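House rules for the arm table

4 August 2024

I rewrote the rules sheet for our arm table this week. The old one had grown to 9 pages and people had stopped reading it. The new one fits on two sides. Most of it will be old news if you work with arms, but a few people at Skevmont asked for a copy, so I'm putting the main parts up.

Clear the table first

One object per run unless the task sheet says otherwise. Mugs, tape, hex keys and phones go on the shelf by the door. We logged 134 runs for the Greltell job, and four had to be thrown out over stray items.

For a lidded container, bring the fingers in from straight overhead and stop above the lid. Check where both tips are before you go any lower. Then come down at the slow speed with one hand on the stop button.
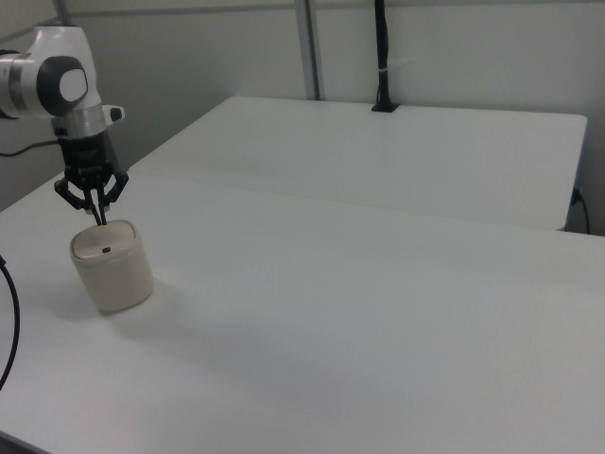
Cables

Cables stay off the work surface. Leave enough slack for the full reach of the arm, and walk that reach by hand at the start of the day. If a cable pulls tight anywhere, fix it before you power up.

Speed

Slow speed for any new object, full stop. After two clean runs you can go up one step. Write the step in the log. The Isto sheet leaves this to the operator and I don't agree with that.

Hands

Hands stay off the table while the arm is live. To move the object, pause, wait for the light, then reach in. Resetting takes about 4 seconds.

I'll go over the sheet again in November.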